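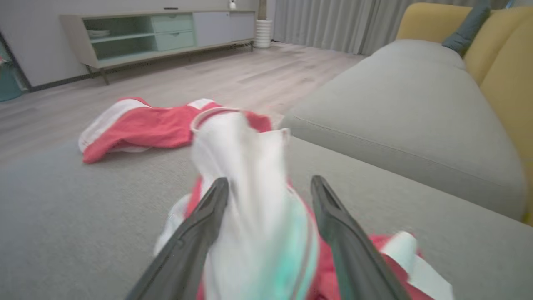 Wash Temperatures and Color Transfer in Mixed Cotton Loads

The October round of fabric tests at the Wonville site is finished, and the results change two lines in our care guidance. The question was a narrow one: at what wash temperature does red dye from cotton knit begin to mark adjacent white fabric in the same garment or the same load? Children's wear was the main concern, as most of the complaints we receive involve white shirts with red trim.

Mwende Ogola ran the series on the two front-loading machines in the wet lab. Swatches were cut from new stock at the Drillton warehouse and sewn in pairs, one dyed and one undyed, so that contact between the two faces stayed constant through the cycle. Each load was made up to the same dry weight with plain cotton ballast. In total 1312 swatch pairs were washed, of which 964 were reactive-dyed and the remainder direct-dyed. Staining was graded against the standard gray scale under the light booth, by two readers working separately. Where the readers differed by more than half a grade, the pair was read again on a different day.

Reactive-dyed pairs showed little transfer at any setting below hot. The few marked swatches came almost entirely from the first wash, which points to unfixed dye left at the surface during finishing. After a second wash the transfer could not be told apart from the controls.

Direct-dyed pairs behaved differently. Staining was light in cold water, noticeable in warm, and poor in hot. Detergent type mattered less than expected. Time spent wet after the end of the cycle mattered a great deal — pairs left in the drum overnight graded a full step lower than pairs hung at once, even at the cold setting. We had been treating dwell time as a minor factor and did not control for it in last year's work. Those figures should be used with caution.

Spin speed had no measurable effect. Load size did: in a packed drum the rinse was less effective, and residual dye in the final rinse water was higher. The Kikuchi meter used for the rinse readings was recalibrated halfway through the series after it drifted at the low end. Readings taken before that point have been corrected and are flagged in the data file.

Changes to guidance

The line "wash separately before first wear" now applies to all direct-dyed reds, including trim and binding. It was previously limited to full garments.

A new line, "remove promptly when cycle ends," has been added for any item combining white with a dark or saturated color. Existing label stock may be used up first.

Next series

The next set covers blends with up to 50 percent polyester, plus the rib knit supplied under the trade name Skundutness, which was left out this time for lack of material. We need 200 pairs for that knit alone. Anyone holding offcuts wider than a hand should bring them to the wet lab by noon on Wednesday, labeled with the dye lot. Unlabeled pieces will go to ballast.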